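The Wallpaper Will Outlive Us All

Peel-and-stick promised a kitchen makeover you could undo. Our writer has spent a winter with a scraper and has some doubts.

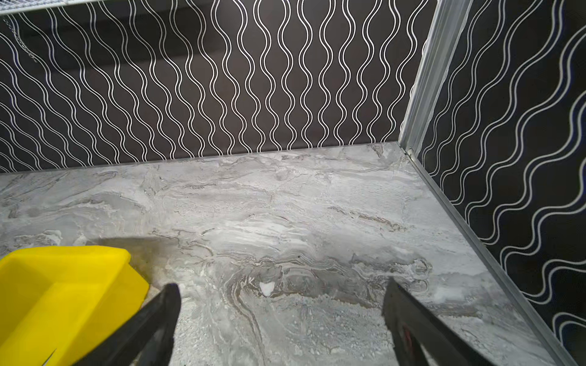
Black wallpaper with a white wave pattern, behind a marble-look countertop.

The word on every roll is "removable". It is printed on the sleeve, repeated on the instruction sheet and used again on the website, usually next to a drawing of a hand pulling down one clean sheet with two fingers. I have now pulled down a good deal of removable wallpaper in three rented kitchens and one that I own, and I would like to meet the hand.

Stick-on paper used to be something you lined drawers with. Then rents went up, people stayed longer in places they weren't allowed to paint, and somebody noticed that tenants would pay good money to stop looking at beige. Now the hardware store in Brekdale, where I live, has given it a whole aisle, and the paint has been moved to the back beside the garden hoses. You can get tiles that aren't tiles, brick that isn't brick, and a marble film for the benchtop that fools everybody until they set a mug on it and hear the wrong sound.

I understand the appeal. I bought it too. My first attempt was a geometric pattern from Clenska, a colour they called Harbour, and for a month I thought I was a genius. The kitchen looked bigger. Visitors said so. Then the kettle got to it. The seam nearest the power point lifted a little each morning and lay down again each night, and by May it had stopped lying down.

Steam is the part the brochures are shy about. Clenska's instruction sheet says the product is suitable for kitchens and, in smaller type further down, that it should be kept away from "direct sources of heat and moisture". I would be glad to hear what else a kitchen is made of. Öberg, which charges more and has nicer packaging, says its paper is "splash tolerant". I rang to ask what tolerant meant. I was told it could be wiped with a damp cloth but shouldn't be left damp, and that they'd recommend a splashback. A splashback was what I'd thought I was buying.

Then there is the matching. A small leafy print forgives you nearly anything, but stripes, waves and zigzags don't. If the first strip goes up crooked, every strip after it has to be crooked in the same way, and by the time you get to the corner you have an argument between two walls. Houses don't help. Mine was built when a plumb line was apparently considered showing off, and no corner in it is square. A professional hanger would hide the difference behind a cupboard. I hid mine behind the toaster, and then behind a larger toaster.

Dark patterns have their own troubles. They look marvellous in the showroom, where nobody fries anything. At home they show flour, dust and every dried drip, and they eat whatever light the window gives you. People who like them really like them, and I've been in one black kitchen that made me want to go home and start over. It also had very good lighting, put in by an electrician, and I suspect that was doing most of the work.

As for cost, I kept my receipts. My small galley kitchen took 7 rolls, counting the one I ruined and the one I bought because the pattern repeat wastes a good third of a sheet. That came to a bit over $400 before the smoothing tool, the spare blades and the primer. The primer was recommended by the man at the counter after I had already put up the first wall. For the same money I could have bought decent washable paint, a roller and dinner out, and I'd have been finished by dinner.

Which brings me back to removable. On fresh, glossy, properly cured paint, the stuff does come off nicely. I'll give them that. On the flat, chalky paint that landlords buy in bulk, it takes the paint along with it. In one flat it took the paint, the paint under that, and a patch of the plaster's paper face as big as a dinner plate. A hair dryer helps. So does going slowly, at a low angle, with a podcast on. Neither will help you explain the plaster at the final inspection.

Skokwood, a newer outfit, sells a version with a weaker glue and tells you plainly that it may need pressing back down now and then. It's the one I'd buy again, purely for that sentence. I put a test square beside the stove and left it there through the cold months. It curled at one corner, I pressed it, it curled again. When I took it down the wall was the same colour as before.

So buy one sample before you buy the lot. Stick it in the worst spot in the room and leave it there until you've stopped noticing it. Then take it off and look at the wall, and only after that look at the catalogue.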